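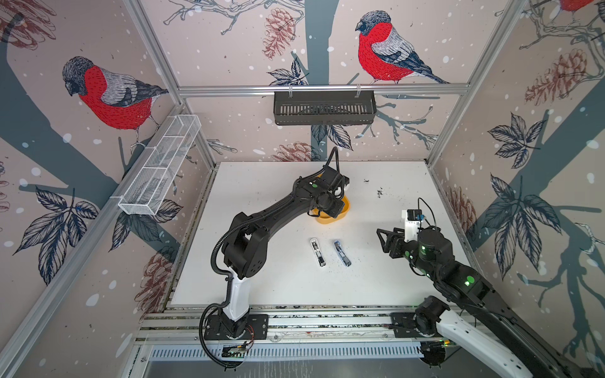 Bullfinch panels up, both baskets on.

Ilie Boards > Workrooms & Benches > Walls, Storage, Surfaces

3 min read

**Wallpaper on a bench enclosure, worth it or daft?**

pinecone_dan
Quick one before I head out. Finally papered the walls round the white bench. Pattern is Fanden, the dusty pink one with the bullfinches and pinecones. Panels sit against the aluminium extrusion so no glue on the metal. Cost me $281 all up incl. the baskets, which is more than I wanted.
Two questions. Is a busy pattern going to drive me mad when I'm looking for small stuff? And the baskets, white wire one on the left rail, black slotted one on the back crossbar. Leave or move?

gumleaf
Love the birds!! The red against the pink shouldn't work and it does. Leave everything, go have a cuppa.

shedrat_4
Disagree, sorry. Plain grey or plain white for walls, always. Anything busy behind a work surface and your eyes are cooked by arvo. I had florals up for all of May, ripped them out.

pinecone_dan
Florals are busier than this tho. Mostly branches and a bit of snow.

shedrat_4
Still navy leaves everywhere. Drop a dark screw against that and good luck.

tidewrack
He's dropping screws on the table not the wall. Table's white. Wall colour matters for mood, table colour matters for finding things. Seperate issues.

gumleaf
^ this

pinecone_dan
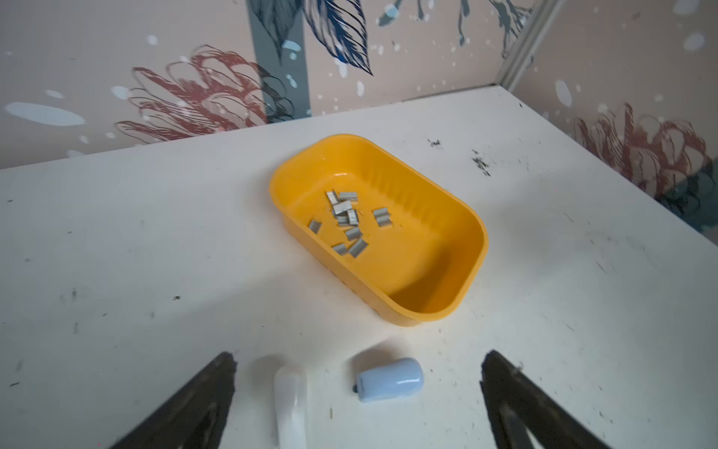

Small bits are the part I can't get right. Been through jar lids, a saucer, an old ice cream lid, everything either tips or the bits slide under the rim. Moved to the yellow tray and so far it's the best of the lot, the little grey metal ones that look like staple stacks show up really well on that colour, even bunched up at one end. Rounded corners too so I can get a fingertip under them. Only gripe, I want it in two halves and it's one big well.

tidewrack
Cut a strip of stiff card, wedge it across. Done. The empty end is plenty for a second lot.

shedrat_4
Or get a divided one. Dadeo had stackable ones last time I was in, 4 to a pack. Yellow or a foul green.

pinecone_dan
Nearest Dadeo is the Dreder store, bit of a hike. Card first.

mallee_k
Nobody going to mention the tabletop? Specks, smudges, fluff all over. Fibres will get in with your metal bits and then you're picking hair off everything. Damp microfibre before you start, dry one after. Takes a minute.

pinecone_dan
Fair cop. It's scuffed as well, some of that won't wipe.

mallee_k
Melamine sponge, go gentle. Try a corner first, I dulled a patch on mine.

gumleaf
Or a mat over the top and forget it.

mallee_k
Mats collect more fluff than the table does. Hard no from me.

shedrat_4
Back to baskets. The black one is right under the bird on the back wall, looks like its nesting in there. I'd shift it sideways a bit. Keep the wire one where it is, divided ones are good for stuff you reach for.

tidewrack
Leave the black one. Middle of the back wall is reachable from both sides.

pinecone_dan
Leaving it for now, will see how the reach goes. Birds stay. Card divider tonight, wipe down tommorow. Cheers all.

shedrat_4
Report back on the eyes in a month.

Related threads
- Hanging wire baskets on aluminium rail without scratching it
- Fanden offcuts, wanted or swap
- Best tray colour for tiny metal parts
- White benchtops: scuffs, stains, what worked
- Dreder store opening hours (updated 8th June)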